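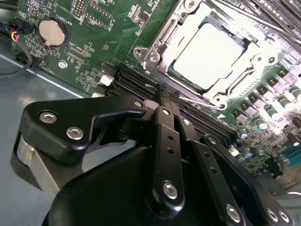
The green board, with the cell battery at top left and the processor still in its bracket.

From: Beca Penry
To: the Caldeira repair list
Subject: Re: Stripping old boards, what order?

Zuleica Araújo wrote:

> Hello all. I've been given a pile of desktop machines from an office
> clear-out and have started on the first one. The case was a Bumivon,
> though I don't suppose that says much about what is inside it. I want
> to keep the processors and the memory, and send the bare boards to the
> scrap people, who will take them by weight.
>
> Three questions. Do I take the processor out first or leave it until
> the board is out of the case? Is it worth saving the coin batteries?
> And is there a safe way to lift the processor if the paste has gone
> hard? On the first machine I pulled the cooler and the processor came
> up with it, stuck to the bottom, and I bent 3 pins. I'd rather not do
> that again.
>
> Also, what do people do with the standoffs? I have a jam jar half full
> and can't tell which are which.
>
> Zuleica

Hello Zuleica,

Your boards may be laid out differently from mine but you should be able to find everything.

Processor first or last: I leave it in its socket until nearly the end. With the lever down and the bracket closed it is about as safe as it will ever be, and you can turn the board to get at the screws without worrying about it. The lever is the thin silver rod along the lower edge of the bracket. When you do come to open it, press down slightly, ease it sideways from under its catch and let it up slowly with your thumb on it. It has more spring in it than you expect. Then lift the bracket, and pick the processor straight up by two opposite edges. Don't slide it. Put it directly into a tray or a lidded plastic box with a bit of anti-static foam. I've used Vadana boxes for years, but any stiff box that closes will do.

Your bent pins sound like the older kind of socket, where there's no bracket over the top and only the lever holds the processor in. A cooler can pull the processor clean out of those. Run the machine for 10 minutes before you take it apart, if it still runs, then shut down, unplug it at the wall and twist the cooler gently from side to side before lifting. If it doesn't run, a hairdryer on the cooler for a few minutes does the same job. Dental floss worked under the edge has also got me out of trouble. Bent pins can be straightened with the barrel of an empty propelling pencil, one pin at a time. Go slowly and stop when it looks level with its neighbours.

Clean the lid afterwards with isopropyl alcohol and a coffee filter. Kitchen roll leaves fluff. You want to be able to read the markings, or you will end up with a box of processors and no idea what any of them fit. I write the socket type on a bit of masking tape and stick it to the box, not to the part.

Memory: open the clips at the ends of the slots and the stick should come up without pulling. Some boards only have a clip at one end, and on those you tilt the stick out. Hold it by the edges. I sort by type and then by size, and I test in a known good machine before I put anything in the working box. The last 600 sticks that came through here included plenty with nothing wrong except dirty contacts, and a white pencil rubber sorted most of those out.

Batteries: take them out, yes, but not to reuse. They're cheap and yours will be old. The scrap people here won't take boards with batteries on them, and yours probably say the same somewhere in their terms. There's usually a small clip at the edge of the holder. Push it away from the battery with a plastic tool and the battery pops up. Tape over both faces before you drop it in the collection tub, as a tub of loose coin cells touching each other can get hot.

Leads: pull by the plug and never by the wires. If a plug won't move, look for a latch on the side before you try harder. I keep fan leads and front panel leads, and the rest goes in the cable bin.

Standoffs: there are two common threads, and they look the same in a jar. Keep one screw of each thread taped to the lid and try them against it. I gave up on my old mixture and gave it to the man at Zonard, who seemed pleased to have it. The ones fixed into the board itself I leave alone unless I'm short of them.

One thing you didn't ask. Weigh the boards with the heatsinks off and again with them on, and find out what the scrap people pay for aluminium. When I did this in May it was worth the extra time with a screwdriver, but prices move about and it may not be now.

If you have any boards with the memory clips all intact, I'd be glad of one or two before they go. Mine are for the beginners' table and they get a lot of handling. I can collect, any time after 3 in the afternoon.

Beca

> PS. Does anyone want the empty cases? They're heavy and I'm up two
> flights of stairs.

No thanks on the cases, but try the general list. Someone was after side panels.

Caldeira repair list | Contact the list owner | Messages are copyright of their authors | Back to top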